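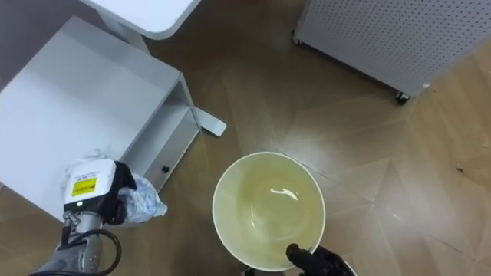
*Front room floor, with the basin.*

**How clean is clean enough when you hand back a rented flat?**

**Corinne Ridgeway**

We're giving up our flat in Litdale after a good long stretch and I'm getting in a right state about the deposit. It's £3,191 with the pet money on top, so I'd quite like to see it again! The agents have sent a checkout sheet that says everything must be left "to a professional standard", but it doesn't say I have to pay a professional. A friend reckons they can't make me. My sister reckons they can and will.

The inventory from when we moved in is a bit thin too. It says "floor good, kitchen good, windows fair" and there are hardly any photos. I don't remember signing it, though my name's on the bottom. Has anyone been through this lately? I'm mostly worried about the oven, the limescale in the shower and the herringbone floor, which I love but have never dared put anything stronger than a damp mop on.

**Soledad Delacroix**

I did this in February and got all mine back apart from the price of a light bulb, so take heart. What they compare is the flat at the start against the flat at the end, allowing for ordinary wear. If the inventory says "good" and you leave it good, you've not got much to worry about. Ours tried it on with the professional cleaning bit as well and went quiet when I asked where it was in the tenancy agreement - do go and read yours properly, mind, and ask your local advice place if it's worded oddly.

Work from the top down. Curtain rails, tops of cupboards, then walls, then skirting, floor last of all. I did the oven the night before with the shelves soaking in the bath on an old towel. White vinegar on the shower screen, leave it, go and have your tea, come back. Keep the vinegar off the parquet though! Wring the mop out till your hands hurt and go with the grain of the blocks as best you can (on herringbone you'll be zigzagging).

And email everything. If they ring you, email afterwards saying what was said.

**Jalen Ostrowski**

just get cleaners in, cost me 60 quid and they did the oven

**Corinne Ridgeway**

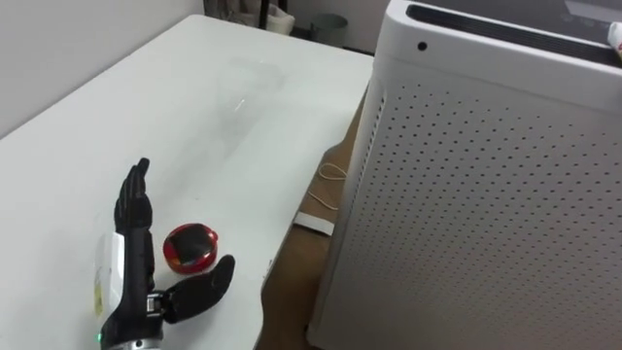 **Litdale - Tuesday, August 25, 2026**

Thanks both! Jalen, the cheapest I've been quoted was a lot more than that, who did you use?? I've read the agreement twice now and there's no mention of professionals anywhere, so I've emailed the agents to ask, as Soledad said. No reply yet. Shower is done and the vinegar was brilliant. I'm going over anything white with a soft cloth and a drop of washing-up liquid, then the oven tomorrow, which I'm dreading.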